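### 4.2 What the success rate does and does not tell us

The student team at Stirnovau reported 44 successful insertions out of 48 attempts on the final version of their connector task. We were asked to review the project for the course, and our first reaction was that the number looked too good for a semester of work. This section explains why we still think it should be read with care.

The task itself is simple to state. The arm carries a blue plastic part to an upright gray board and pushes it into a receptacle. The board holds five fixtures in a row, and only the one at the right end was used in the scored trials. The students' report calls the setup "a general insertion benchmark." We don't see how one part and one receptacle support that word. The other fixtures were meant for a second round of trials, which the team dropped when the semester ran out.

A success was logged whenever the controller stopped on the force limit within the allowed depth. No one checked the fit by hand. When we repeated the count from the wrist camera recordings, using a stricter rule, we arrived at 42. Two trials had ended with the part resting at an angle against the rim, and the controller took the contact for a full insertion. The gap is small, but the report presents the higher number with no mention of how it was obtained.
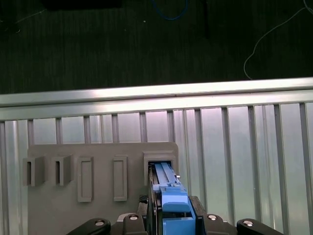 **Figure 2.** Wrist camera view with the blue part in the right-hand receptacle of the board.

A larger worry is the starting position. In the code we received, the part is already in the gripper when a trial begins, placed there by a student and squared up against the fingers. The Flultitz team, working on the same assignment with the Naylor controller, had their arm pick the part from a tray and did much worse. The two results were shown side by side at the course demo as if they measured the same thing. They don't, and the ranking that came out of that comparison should be withdrawn.

We also question the claim that the policy "uses vision to correct its approach." The board was fixed in place for all 48 trials. We asked the team to run the policy with the image input frozen at its first value, and they told us there wasn't time. Without that test, a recorded path plus a little compliance in the wrist would explain the results equally well.

None of this makes it a poor student project. The logs are complete, the mounting is sturdy, and the Trodska scripts ran on our machine after one path was changed. Our objection is to the abstract, which promises robustness to changes in lighting and board position. Neither was varied, and the sentence should come out before the report is posted to the course archive.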